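Folding on the Butterfly Bed

February 26, 2025

I have never owned an ironing board that I liked, and I have given up pretending I will. The one we had in the Kornthorpe house squealed so badly that my sister Anouk used to leave the room. So when laundry day comes around now, everything gets carried upstairs and I do my folding on the bed, with the radio on and a cup of tea on the windowsill (usually forgotten there until supper).

It's a good height for my back, and I can spread a thing out properly and smooth it with my palms before I decide how it wants to be folded. Small squares of cloth I do first, then the pillowcases, and then the awkward pieces with strings and hoods that never lie flat for anybody.

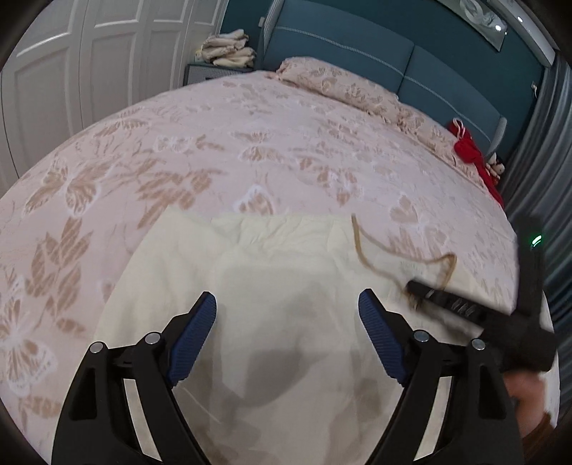

The Pestidstead Mending and Linen Circle

I do love that pink spread with the butterflies and the leafy branches, and the long bolster in the same fabric. Against the teal headboard it cheers up the whole room, even in February! The cream cloth is plain beside it, but plain cloths are the ones I reach for most. A few soft wrinkles don't bother me. I fold it in half, then in thirds, and press down with my forearm.

The red piece with the white drawstrings goes last, as always. Marijke Koster from the Circle taught me to tie the strings in a loose bow before folding, so they don't wander off into the rest of the pile, and I've done it her way since November.

Next time I'll tackle the tablecloths, all 107 inches of the big one, and for that I'll need Anouk on the other end.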